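4.3 Storing bottles and containers in the Floltex wall cabinet

This section covers loading the cabinet after the frame has been fixed to the wall (section 4.1) and the shelves have been leveled (section 4.2). Do not load any shelf until all four clips are seated.

1. Set the bottom shelf at the lowest pair of holes. Press each clip in until the collar is flush with the side panel.

2. Set the middle shelf 278 mm above the bottom shelf, measured from top face to top face. This spacing takes most upright bottles with the cap on.

3. Set the top shelf 262 mm above the middle shelf.

4. Wipe all shelves with a dry cloth. Do not use solvent cleaners on the edge strip.

5. Load the bottom shelf first. Place tall bottles at the back and short ones at the front, labels facing out.

Caution: Keep the load on the door racks under 2 kg. A heavier load pulls the upper hinge out of line, and the door will no longer latch.

Small containers such as pill bottles should be sorted on a table before they go into the cabinet. Check that each lid is closed and that the label can be read. Containers without a label go back to the pharmacy.
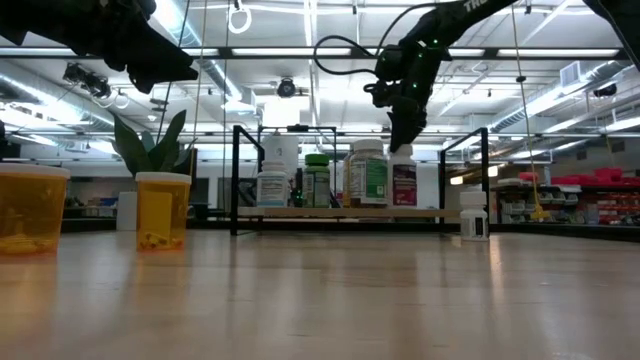 Tonddale, May 7, 2019

Revision note to section 4.3. The following steps replace steps 6 to 9 of the earlier printing. Cabinets with the Plomton lock are affected; cabinets with the plain latch are not.

6. Open the door to at least 45 degrees before turning the key. The bolt does not clear the strike plate at smaller angles.

7. Turn the key clockwise until it stops. Remove it.

8. Close the door with light pressure on the lock side. The bolt engages by itself.

9. Pull once on the handle to check the lock. If the door moves, loosen the strike plate screws, shift the plate toward the hinge side and repeat from step 6.

Note: The spare key is taped inside the hardware bag. Store it outside the cabinet, out of reach of children.

Replacement clips and strike plates are ordered through Jakubowski -- quote the number on the inside of the left panel. Questions on this revision go to Czesław Sobczak, technical documentation.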